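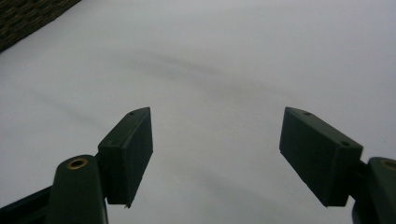 Bank bonuses, the August round

August 1, 2021

Short one this month, or that was the plan. Got a pile of mail after the last issue asking about checking account bonuses, so that's the whole item. Savings rates are still lousy, we'll skip those.

Quick version for new readers. A bank wants your paycheck. It pays you to move it. You open the account, meet the terms, wait, get the money. The wait is the part that trips people up, along with the fees, and the closing rules, which I'll get to.

The one most of you wrote in about is Jallier. Their current offer is $200 for a new checking account with direct deposits adding up to $2000 inside the first 60 days. Adding up, so it can be several paychecks. Someone wrote in worried that it had to be one deposit. No. Read the terms page, second paragraph, it says "cumulative." Monthly fee is waived while a direct deposit is landing. If you switch the deposit back to your old bank the day after the bonus posts, the fee starts the next statement. Put it on your calendar.

What counts as a direct deposit at Jallier: payroll, pension, government benefits. What doesn't: a transfer from your other bank, a payment app, a check you took a picture of. I know there are lists online of which transfers "trigger" the bonus anyway. Maybe they do. I wouldn't plan on it, and if it fails you have no argument with the bank, you didn't do what the page said.

Drundden is the other one. Smaller bonus, easier terms, no direct deposit at all. You keep a balance and use the debit card. The catch is the balance has to stay put for 3 full statement cycles, and a statement cycle isn't a calendar month. Open mid-month and your first partial cycle doesn't count. Two readers got burned on this in the spring. They pulled the money out a few days early and lost the lot. Drundden wouldn't budge on the phone, wouldn't budge in writing either.

Also their app shows the "available" balance in big type and the real one in small type underneath. Go by the small one.

Credit unions. Got one question on Vũ, the credit union, which I had to look up. Membership is open if you live or work in their area, or you can join a partner group for a few bucks. They do a bonus for new members that comes in two halves, part when you open and part later if the account is in good standing. Good standing means not overdrawn and not dormant. Buy a coffee on the card once a month and you're fine. I have not done this one myself so take it for what its worth.

Taxes, since it comes up every single time. Bank bonuses are generally treated as interest. Expect a form in the new year, and report it even if the form doesn't show up. So the $200 is not $200. Set some aside when it posts and you won't be annoyed in the spring. Credit card rewards you earn by spending are usually handled differently, which is why people get the two mixed up. If your situation is complicated ask somebody who does taxes for a living, I don't.

Closing early. Most banks have a rule that if you close inside a certain window, often six months, they take the bonus back. Some also charge a fee on top. Look for the words "early closure" or "account must remain open." If you can't find them, message the bank and save the answer. Screenshot it. Chat windows have a way of vanishing.

Before you open anything:

Have you had an account at that bank in the last year or two? Probably not eligible. 
Do you need a code? Get it before you start the form, they rarely add it afterward.
Is it a soft pull or a hard pull? Ask. Checking is usually soft, but not always.
Does your payroll office take a while to switch deposits? Mine took nearly two full pay periods and I came within a week of missing a deadline.
What bills auto-pay from the old account? Leave enough in there.

That last one is where the real money goes. One bounced utility payment with a fee on both ends and you've given back a good chunk of the bonus. Don't move the whole paycheck if you can split it. Lots of payroll systems let you send a fixed amount to a second account, so send what the offer needs and leave the rest alone.

Keeping track. I use a plain spreadsheet. Bank, date opened, what I owe them, date the bonus should post, earliest safe date to close. Five columns. Zernside has a free tracker that does the same with email reminders, and a few of you swear by it, but it wants to link to your accounts and I'd rather type. Your call.

My own running total since I started doing this is $3119, before taxes. Thats over several years and includes one long dry stretch where I didn't bother. It paid for a water heater and part of a trip. Not a living.

If you're carrying a card balance, do that first. Put the bonus on the card. Interest eats faster than any of these offers pay.

Next bank roundup will be in November, when the fall offers ususally show up. If you spot a good one before then hit reply, and please send the link to the terms page, not the ad.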